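斯蒂塞克挂衣工位

斯蒂塞克挂衣工位（英语：Stiseck，员工多称“黑棚”）是服装租赁与洗护企业斯凯里斯（Skeris）设于弗拉德科姆（Fludcombe）整理中心的一处工位，用于以手持夹爪示范挂衣、取衣、折叠等动作，供后续的自动化设备学习。工位于2021年2月14日启用。当天是星期日，中心照常上班，启用仪式因此只占用了午休。
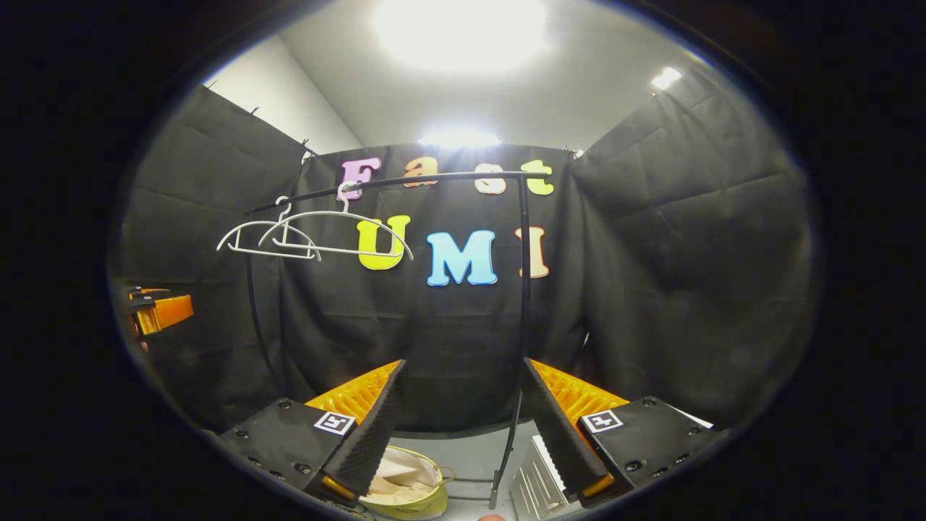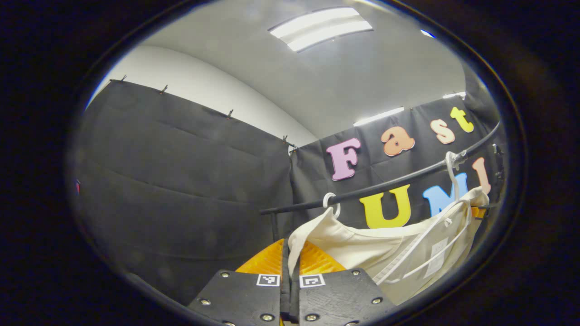

工位内的黑色衣架横杆、白色塑料衣架与手持夹爪，背景布上有“Fast”“UMI”字样

背景

弗拉德科姆整理中心此前完全依靠人手挂衣。按厂内定额，熟练工每班须挂1,000件，超额部分计入奖金，奖金公式写在食堂门口，据称全中心只有设计者能够验算，而设计者已调往别处。管理层最初打算直接采购整套挂衣机，试用后发现机器对衬衫相当尊重，对带抽绳的衣物则缺乏耐心，遂改为由员工先行示范。

工作方式

示范员手持夹爪，将平日用手指完成的动作重做一遍。内部手册规定，一次合格的示范应“自然、流畅、不看镜头”。老员工普遍反映，前两项一经要求便难以做到。首个季度共提交示范2,025次，其中693次被退回，退回理由以“犹豫”居多。工会方面指出，挂衣工领取工资多年，从未因犹豫被扣过一分钱，建议维持这一传统。该建议获得采纳。

对员工的影响

启用前，中心有挂衣工70人。公司承诺不因该项目裁员，至同年6月，人数未变，职称则变动较大：部分挂衣工改称“动作示范员”，部分改称“异常处理员”，后者的职责是把机器挂歪的衣服重新挂正。两类岗位的时薪均略有上调，工作服未作更换，胸前仍绣“挂衣”二字。

劳动强度的变化较难概括。肩部不适的申报有所减少，手腕不适的申报有所增加，医务室为此把膏药柜移到了更顺手的位置。计件奖金取消后，车间交谈明显增多，主管起初视之为效率问题，后在年度报告中列为“团队氛围改善”。

争议

争议集中于示范动作的归属。一名示范员惯于先抖一下衣领再挂，设备学会后，全线机器都会抖衣领，包括处理没有衣领的衣物时。员工要求为此类手法署名，公司以“抖衣领属公知技术”为由拒绝，双方最后商定发放一次性津贴。

后续

负责系统集成的哈吉（Hajji）公司其后为生产线加装了分拣模块，抽绳类衣物仍全部转交人工。斯蒂塞克工位继续使用，排班表贴在更衣室门后，夜班时段通常最先填满。

参见

计件工资
洗衣业
工业机器人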